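Skovine task planner, reviewed after one summer

We run cleaning and minor repairs for office washrooms across 14 buildings. In August we took a licence for Skovine, the software from Dundel that lets you build a washroom job in simulation and try an arm on it before buying one. It costs 800 a month for 2 seats.

Setting up a room is easy enough. Güven Türkmen, a fitter here, had his first one ready by lunch. Picking up small things from a cistern lid took far longer to get right, and the manual is thin on grip settings.
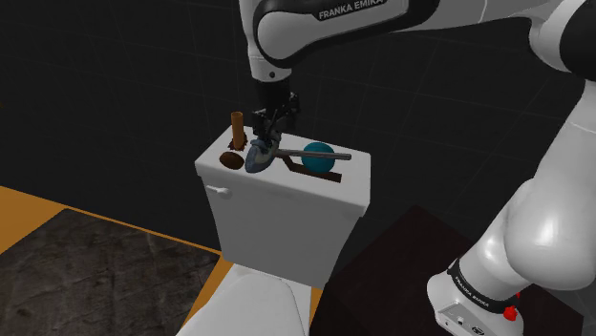 The bigger change has been to people's hours. Güven now spends two mornings a week at a desk, which he likes. Sepehr Nouri lost a Sunday shift to it and does not. Staff should be told early who will do the planning and who will cover the rounds.

Support answers within a day. Exporting a job still fails on large rooms. We have renewed until spring.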